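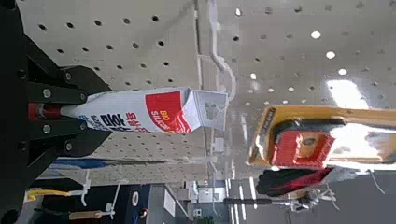
Shafiq Kodikara wants to know if the Gamage list says which way round a tube should hang, nozzle up or nozzle down, and could I please put the answer at the top of the readme so people stop asking him. Fine! The list doesn't say. There's a column called hang_note and you can write whatever your shop does in there. Mine says "cap end up, when I remember."

GAMAGE PEG LIST, readme

So this is the big table of what hangs on a pegboard and how. I started it when I took over the hardware corner in Tostham and couldn't find anything that told me whether a paint roller goes on a single hook or a double one (single is okay, the bent handle does the work). It's 2,336 rows now, and a lot of them are screwdrivers.

What's in a row: item, packaging, hook, hang_note, shop. Packaging is either carded, bagged or bare. Scissors in a blister pack are carded, and a trowel with no wrapping is bare, even if it has a price sticker on it. Please don't put "n/a", I have to fix those by hand.

Leave a row in when the hook is empty. Just put "open" under item. An open hook is still a spot on the board and I use those rows when I plan a refill.

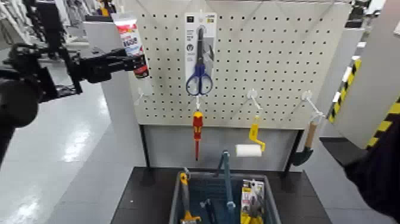
Tostham, August — New in this version: bins. I held off on these for ages, but half of what belongs on a board spends its life in the gray bin on the table in front of it, so bin is now a legal value under hook. Carded stuff that's sitting in a bin stays carded. Long tools that stick up over the rim are still bin and you don't need to tell me they stick up.

I also merged in the Gonbridge rows, 400 of them, all typed up by Iulian Chiriac — thank you, Iulian! He uses "filler knife" where I use "scraper" and I've left his words alone for now. Search for both.
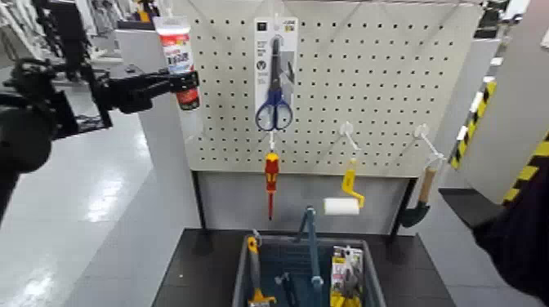
Shiela Lumanlan wrote back that she'd like trowels and scrapers split up properly, and that anything long enough to hang past the bottom of the board ought to have its own flag. She's right about the first part and I've started on it. The flag I'm less sure of. I'd want a measurement and most of the old rows don't have one.

Known problems: the Vinari rows have the hook and packaging columns swapped in places, and colors are all over the map (is a handle red, or red and yellow?). If you're sending fixes, send whole rows, up to 300 at a time, or my script falls over.

Use it however you like. Questions go to me, not Shafiq.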